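홈 | 게시판 | 묻고 답하기 | 제작 일지 | 자료실

손목 카메라 화면이 기울어져 나옵니다 (시뮬레이션)

작성자: Naseri

안녕하세요. 저는 한국어가 모국어가 아니라서 표현이 이상하면 미리 양해를 부탁드립니다.

집에서 작은 로봇 팔을 만들고 있습니다. 팔의 부품은 아직 책상 위에 다 조립하지 못했고, 먼저 시뮬레이터 안에서 그리퍼와 손목 카메라를 시험하고 있습니다. 가상 방은 부엌이 있는 집 모델을 받아서 사용했습니다. 손가락 두 개는 제가 직접 그린 모양이고, 나중에 같은 파일로 3D 프린터에서 출력할 계획입니다.

문제는 카메라의 방향입니다. 손목 관절 값을 모두 0으로 놓았는데도 벽의 액자가 비스듬하게 보입니다. 카메라는 그리퍼 몸체에 고정으로 붙였고, 위치는 손가락 뿌리에서 20 mm 뒤입니다. 그리고 왼쪽 손가락 바로 옆에 아주 작은 흰 삼각형 조각이 떠 있는데, 이것도 무엇인지 모르겠습니다.

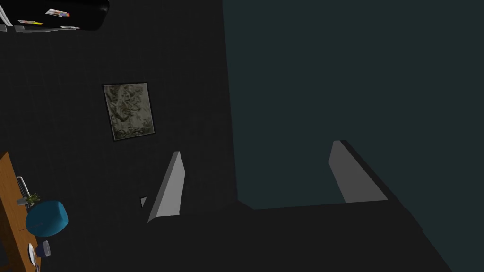

Beltevo: 관절 값이 0이어도 카메라 좌표계가 0인 것은 아니에요. 그리퍼 모델을 CAD에서 내보낼 때 축이 바뀌는 일이 아주 흔합니다. 먼저 카메라를 손목 링크의 자식으로 달았는지, 손가락 링크의 자식으로 달았는지 확인하세요. 그 다음에 카메라의 회전값을 전부 지우고, 한 축씩 90도를 넣어 보면서 비교하면 됩니다. 각도 단위도 보세요. 저는 라디안 칸에 도 단위를 넣고 이틀 고생했습니다.

흰 조각은 화면만 보고 확실히 말할 수는 없지만, 메시에서 떨어져 나온 면일 수 있습니다. 손가락 파일을 열어서 연결되지 않은 면을 찾아보고, 있으면 지운 뒤 다시 내보내세요. 출력할 파일이라면 어차피 정리해야 합니다.

Naseri: 답변 감사합니다. 카메라는 손목 링크에 제대로 달려 있었습니다. 회전값은 말씀하신 대로 한 축씩 바꾸어 보는 중입니다. 같은 방에서 나온 다른 화면도 올립니다. 여기에서는 왼쪽 위에 냉장고가 보이고, 역시 방이 기울어져 있습니다. 손가락은 벌린 상태이고 두 개가 다 화면에 들어오니까, 카메라의 위치는 괜찮다고 생각합니다. 그래도 몸체가 아래쪽을 많이 가려서 카메라를 조금 위로 옮겨야 할지 고민입니다.
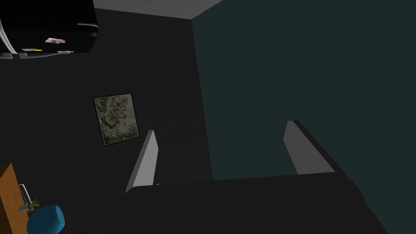

Zosudero: 그냥 이미지를 돌려서 쓰면 안 되나요? 저는 공방에서 만든 팔에 카메라를 거꾸로 달고 코드에서 뒤집었는데 문제 없었어요.

Beltevo: 보기만 할 때는 돌려도 되지만, 물체의 위치를 계산할 때는 같은 회전을 좌표 변환에도 넣어야 합니다. 안 그러면 팔이 엉뚱한 곳으로 갑니다. 손목이 움직이면 화면도 같이 기울어지는 것은 정상이니, 액자를 수평으로 맞추려고 하지 마시고 손가락을 기준으로 맞추세요. 카메라 높이는 몸체를 출력하기 전에 정하는 편이 좋고요.

Naseri: 네, 이해했습니다. 손가락을 기준으로 다시 해 보겠습니다. 결과는 이 글에 추가하겠습니다.

마지막 수정: 2021년 4월 24일

문의하기 | © Nulville 제작 게시판 | 맨 위로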